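Stendedura Countertop Sealer, 20 oz
Sold by Haldale Kitchen Supply
Item 212

Read this before you buy it

We carry Stendedura because people ask for it. We also carry a plain stone soap that costs a lot less, and plenty of customers who come in for the sealer only need the soap. If water still beads on your counter after you wipe it down, your old sealer is doing its job. Put your wallet away.

The label says Stendedura "locks out stains for good." It doesn't, and we wish they'd drop the line. A sealer slows down how fast a spill soaks in. That gives you more time to find the wine ring. On marble it does even less than people hope, since lemon juice and vinegar eat at the surface itself and leave a dull mark whether the stone is sealed or not. A dull mark is not a stain, and no bottle on our shelf will take it out.

What it does fairly well is oil. Wafula Temba, who tests most of our surface products, left cooking oil on a treated piece of brown marble overnight and wiped it off in the morning with no dark spot. The untreated half of the same piece had one. He got the same result with coffee. With red wine he got a faint shadow on both halves, and he says he would not pay extra for the difference.

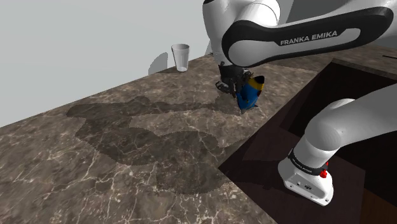 Finishes

Stendedura comes in two versions. Clear is the one to get. Cider is sold as a "warming" tint for brown and tan stone, and we can't say much for it. On our test piece the color was hard to see straight on and a little streaky from the side. If you like it, try it first somewhere that sits behind the toaster.

How to use it

Wash the counter and let it dry overnight. Wipe on a thin coat with a lint-free cloth, wait 20 minutes, and buff off whatever is left. Do a second coat if the stone drank the first one. Keep food off it until the next day. The maker calls for three coats, which uses up the bottle faster.

Coverage

The bottle claims 66 square feet. We got almost that on polished marble with one coat. Honed stone takes more.

How it compares

Shirima Stone Guard smells stronger and held up the same in our oil test. It comes in a smaller bottle, so check the price per ounce.

Returns

Unopened bottles only. Shipping takes 2 business days from our warehouse.

Page last checked 4/30/19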